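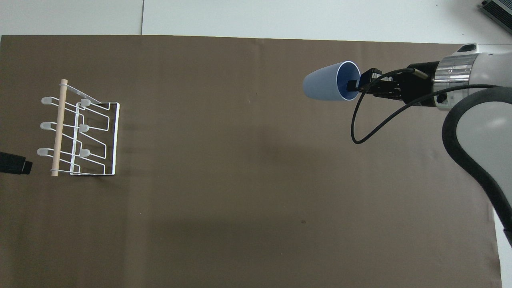
Dark brown mat on the white tabletop.

Progress report to Funditz, 12/04/2024
Wutano youth wrestling and judo program

Quick one, tournament week. Full accounts to follow.

Numbers first. 22 kids on the books at the end of November, up from the summer. Most come to both sessions. Beginners class is full, teens still thin on the judo side. Have moved teens to the later slot, will see.

Money. Spent 2,000 of the grant so far, nearly all on hall rent and the first lot of judo jackets from Vimia. Two sizes came wrong and went back, still waiting on the replacments. First aid course booked, not paid yet. 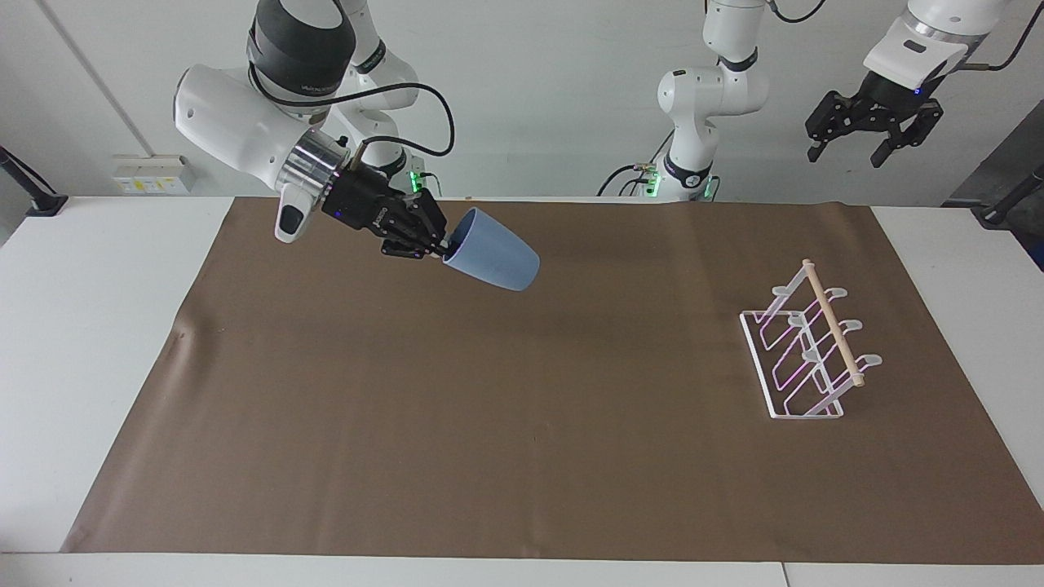
Coaching. We have 2 coaches now with background checks done. The third is waiting on paperwork. Until thats through we can't open the Saturday group, so that target slips to spring.

Dağdelen club invited us over for a friendly meet. Good day, kids wrestled hard, lost more than we won. They want a return visit. Would need a bus, not in the budget, can we move some of the equipment line to travel? Need a yes or no before the break please.

Receipts going in the mail Monday.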